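Reda Shawky has kept a fault log since July. It is a plain spreadsheet with a date, a device number, what was being folded and what went wrong. By the time we spoke it had 221 rows, and she could talk about most of them without looking.

Shawky runs the hand-held gripper work at Cletalus, where people fold clothes at home with a gripper in each hand so that a robot arm can later be taught the same movements. The fault she wanted to talk about is the one the team calls the late jaw. The fingers close, the recording says they have closed, and the two do not agree.

"The person sees the jaw shut on the cloth," she said. "The file says it shut a moment afterwards. If you only watch the video you won't spot it. If you train on it, you get an arm that starts lifting before it has hold of anything."

Folding on a bed shows the problem more than folding on a table does, she said. Bedding gives way under the fingers, so people push down further before they squeeze, and soft waistbands are the worst of the lot. 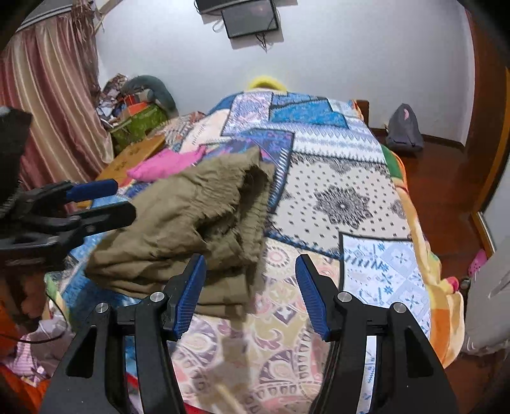

*Both grippers at work on a garment with a gathered waistband.*

The first sign came from the test arm at the Borneck site. It had been folding shirts without much trouble. After a new batch of recordings was added it began to pinch at nothing, lift, and carry on as if it were holding a sleeve. On one run it swung across with its jaws half open and caught the cuff of a technician, Said Badawi, who was standing closer than he should have been.

"It got my sleeve and kept going," Badawi said. "I hit the stop. I had a red mark on my wrist for a day or two. I was inside the line on the floor, so that part was my fault. The arm going for a grip that wasn't there was not."

Cletalus stopped the arm the same afternoon. Badawi wrote the incident up that evening and Shawky began going back through the recordings. The batch had 2879 of them. She found the delay in 717.

The cause took longer. The team first blamed the software that lines up the two grippers, a package called Saber, and lost a week to it. Then they blamed the batteries. In the end Badawi took one of the slow units apart on his kitchen table and found that a small magnet, used to sense how far the jaw had opened, had crept in its seat. The glue had softened. With the magnet loose, the sensor lagged behind the finger on every squeeze.

"You could move it with a fingernail," he said. "We had checked the pivots, we had checked the pads, we had swapped cables. None of us had looked at the glue."

Seven units had the same fault. All had been put together in the same week, with adhesive from a tube that had been left on a windowsill. The supplier, Brimero, has replaced the magnets and now fits a small clip over each one.

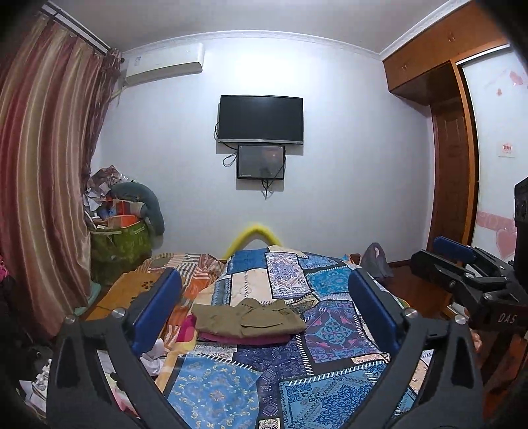
Shawky did not want to throw away the affected recordings, and at first she tried to correct them by shifting the jaw signal back by a fixed amount. It worked on thick clothes and failed on thin ones. The delay changed with how hard the person squeezed. She dropped all the affected files, and the homes that had made them were asked to do the work again and were paid for it a second time.

"Some of them were annoyed, and I understand that," she said. "They'd done it properly. You fold a whole basket of washing very carefully with two heavy tools, and then someone rings you up and says it's no good."

There is now a short check at the start of each session. The person opens and closes both jaws five times on a foam block, and the recorder compares the motor current with the jaw reading. If they are out of step it refuses to start. Badawi would like the check at the end as well, as the grippers warm up in use. Shawky is not yet convinced it is worth the extra time.

The arm at Borneck is running again, at a lower speed and with a light curtain where the painted line used to be. It also has a new rule: if the jaws close and the force reading stays flat, it stops and waits for someone to come and look. It does this more often than anyone would like, mostly with socks.

"That's fine," Shawky said. "I'd sooner have it stop."

Her log is still open. The latest row, February 26, 2022, is a loose screw.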